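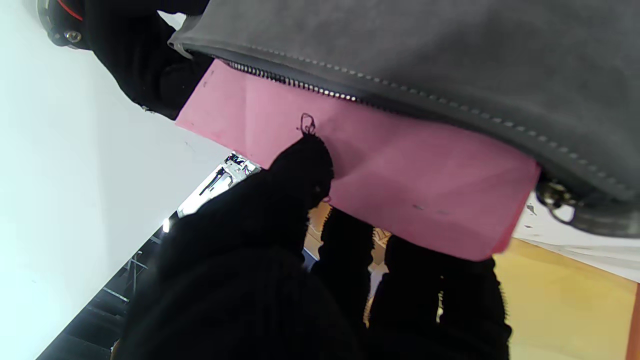 4. Loose paper in soft pouches

4.1 What was recorded

The household survey covered 656 zipped pouches in daily use in Hamow and Gullildale. Between them they held 1,964 loose sheets of paper, by which we mean any flat piece that was not bound, stapled or glued to something else. Receipts were the most common kind, followed by handwritten notes, tickets and small squares of coloured paper kept for lists. Cards were left out, as were banknotes and anything in a plastic sleeve.

A pouch was included if it closed with a zip and had soft walls that gave way when pressed with a thumb. Felt, cotton and quilted pouches all met this test. Hard pencil boxes did not, and neither did the moulded cases sold with reading glasses. Where one pouch was kept inside another, each was recorded separately and the paper was assigned to the pouch that touched it.

Of the sheets recorded, 769 had at least one crease that the owner did not remember making on purpose. We relied on the owner's word for this. A fold made to fit a sheet into a pouch was entered as deliberate, and so was a fold that had come with the paper, as with instruction leaflets. Owners were often unsure about older receipts, and those were entered as unknown and kept out of the crease figures.

4.2 How the paper goes in

Most owners put paper in with the long edge leading. When we asked why, they said that the sheet would not fit the other way, or that they had never thought about it. A sheet going in by its long edge has to pass the zip teeth along most of its length at once, and in a soft pouch the teeth seldom lie in a straight line. Near the corners the opening curves, and the leading edge tends to meet the teeth there first.

Felt behaves differently from cotton at this point. It is thick enough to stand open a little once the zip has been drawn back, but its brushed surface drags on the paper. A cotton pouch lies flat and has to be held open, though once it is open the sheet slides in easily. Owners of felt pouches more often described pushing the sheet from below, and owners of cotton ones described dropping it in. We did not measure the force needed in either case.

Thin paper caused more trouble than thick. Once a thin sheet already has a fold across it, it tends to bend again along the same line when its edge meets resistance. Several owners had got into the habit of smoothing a sheet on the table with the side of the hand before putting it away. Others used whatever straight object was within reach, such as a ruler or the barrel of a pen.

4.3 The table beside the pouch

During the first visits we looked only at the pouch and what was inside it. It soon became clear that this left out a good deal. Owners took things out of the pouch, set them down, used one or two and put some of them back, and in between the paper lay on the table with other things on or beside it. From September onwards we therefore recorded the table surface as well, and noted which items were lying flat, which were in the hand and which were touching the paper.
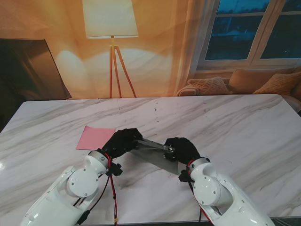 Figure 2. Slender metal tool held level just above a marble tabletop, with a flat pink sheet lying to the left.

A smooth tabletop, whether marble or glass, makes a single sheet hard to pick up. There is no give in the surface, and a fingertip cannot get under the edge. Owners with tables of this kind slid the sheet to the near side and took hold of it where it overhung, or pressed down on it and pulled until it buckled in the middle. The second method left a soft crease more often than the first. On a cloth or a wooden top with some grain, people simply pinched the corner.

Small debris mattered less than we had expected. Crumbs and grit under a sheet left faint marks when something was written on it, but they did not make it harder to put away. Most owners brushed the table clear only when they were going to write.

Metal tools were a separate matter. Narrow items such as tweezers, scissors and files were kept in the same pouch as the paper in many homes, and they were nearly always put in last. Going in on top, they pushed the sheets down towards the seam. One owner in the Halliday group kept her tools along the bottom seam and laid the paper over them – an arrangement we saw nowhere else – and she reported very few creases.

4.4 Limits of the record

The coding scheme was drawn up by Abelardo Benítez and closed to changes on 9 March 2018. It has one weakness that affects this section. A sheet that is partly inside the pouch and partly outside was given a single code, whether it was on its way in, on its way out or had been left like that. We cannot separate the three afterwards from the written entries. Where owners were asked, leaving a sheet half out was fairly common – it served as a reminder – but the question was not put in every home.

The size of each sheet was written down to the nearest centimetre, and the width of the zip opening in the same way. For pouches with curved openings the tape was laid along the teeth, so the straight gap through which the paper passes is smaller than the value given. The Nukell pouches, which open along two sides, were measured along the longer side only. Section 5 uses these values without correction.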